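3.2 Plot layout and transfer of field grids

Vegetation cover was recorded at two sites, Rivcombe and Lundeck, using permanent quadrats of 50 cm on a side. Each site held 128 quadrats, placed along transects that ran from the drainage ditch to the upper fence line. Corner pins were set flush with the soil so that mowing could continue as usual. Cover was scored by species in each cell, following the scheme of Özkan (in preparation), and bare ground was entered as its own class. After cells with standing water were dropped, 3,454 cell records remained for analysis.

Observer error was treated separately from boundary error. The first was estimated from repeat scoring in June; the second arises when a plant sits on or near a grid line and must be given to one cell. Boundary error depends on the width and straightness of the line itself. In a grid laid out in tape, such as the blue one on a gray surface in Figure 2, the line has a width of its own, and a small step in the tape edge, like that near the left end of the upper strip, moves the boundary locally. We therefore took the center of the line as the boundary and assigned each plant by its rooting point. Plants rooted exactly on the center were given to the cell nearer the ditch.

Figure 2. Grid marked with blue masking tape.

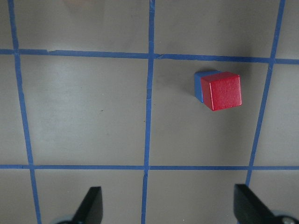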